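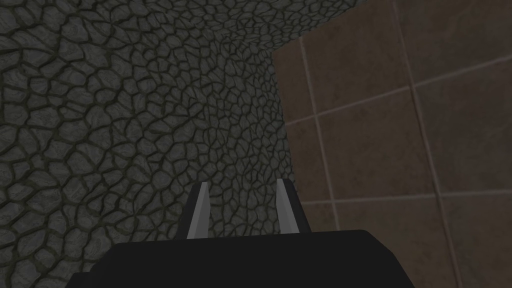
The simulated gripper, open, with stone and tiled walls behind it. Open day, Plakotley, December.

What an open day should show

The robotics laboratory at Plakotley opened its doors to the public on 20th December, and 175 people signed the register. Most had come expecting machines in motion. For the first part of the visit they were given a simulation on a screen, and several were heard to say that they felt short-changed.

I do not share that view. Skye Drummond, who led the morning session, began with the rendered gripper and kept her audience there for nearly 60 minutes. She explained that a controller trained against one plain background may fail when the background changes, and that walls of differing pattern are therefore part of the lesson. It was patient teaching, and the questions that followed were better than those I have heard at livelier events.

There is a fair objection. Oriana Salinas of Pradwood argued over lunch that the public pays for results and should be shown them. I would answer that it pays for the method as well — and seldom gets to see it.

My own complaint is a smaller one. The two afternoon sessions ran at the same hour, and visitors to the MacRitchie room missed the discussion of failed trials. The laboratory should repeat that discussion in the spring, and publish the notes beforehand.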